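# Perforated pads or smooth ones for picking up clothes?

Posted by **tinpotlathe** in Grippers & End Effectors
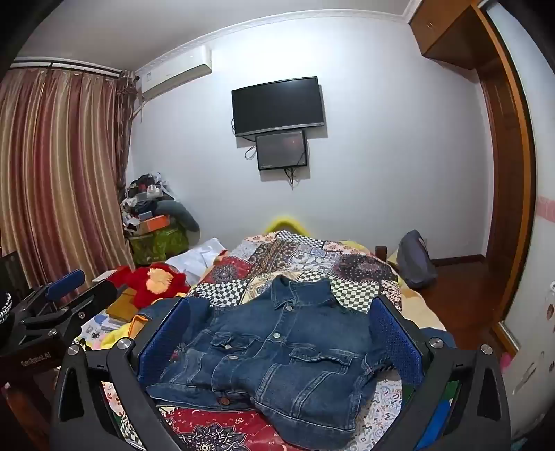
I've been going back and forth on this for a couple of weeks now and I'd love some opinions before I spend more money. I'm using a two-finger hand-held gripper with the blue perforated pads, mostly on clothes, and I want to know if it's worth switching to the smooth Jeler pads (they do a softer one as well, but it's out of stock until April).

Shirts and tea towels are fine. Denim is where I come unstuck! A jacket is thick at the seams and floppy everywhere else, so if I pinch a sleeve I get a lovely hold, and if I go for the front near the buttons one pad ends up sitting on metal and the whole lot swivels. I've logged 213 grabs so far and 17 of them were proper drops, nearly all on the button side or at the collar.

So, two things really. Do smooth pads hold denim any better? And has anyone compared the Berkine wrist camera with the Wallin one for this sort of job? My bed quilt is a riot of checks and paisley and I'm worried a cheap camera will struggle to tell where the cloth stops and the bedding starts.

---

**mossy_solder**

I had the smooth Jeler pads on for a good while and went back to perforated. On thin cotton they were great, really grippy, but on denim they slid as soon as there was any weight hanging off one side. They also pick up fluff like nobody's business and you have to keep wiping them (damp cloth, leave them to dry, put them back on, repeat).

What helped me far more was changing where I grabbed. Go for a single layer, a good 2 cm in from a seam, and keep clear of buttons and pocket flaps altogether. If the jacket's bunched up, pull a sleeve out first and then take the shoulder. It's slower, but my drops went right down.

Also, check whether your drops are really the pads. Mine were partly the fingers not meeting square. Close them on a strip of paper and tug it from each side. If it comes out easier on one side, sort that before you buy anything!

On cameras I can only speak for the Wallin. Colours are decent and it copes with my awful bedroom light, though it does hunt for focus when the fingers get close.

---

**penny-for-the-servo**

berkine is fine, had one 7 months, no complaints. busy bedding is a pain with any of them imo, try a plain sheet and run the same grabs again, then you'll know if it's the camera or not

---

**oldcableknit**

Can't help with denim (I mostly do towels) but I did run both cameras off the same Prolach controller. The Berkine has the wider view, so you see both fingertips and plenty of cloth either side, which I liked. The Wallin is sharper in the middle and you can pick out stitching. For finding a collar or a hem I'd have the Berkine. Mind the cable though, the plug sticks out at a daft angle and mine kept catching on my sleeve until I taped it down.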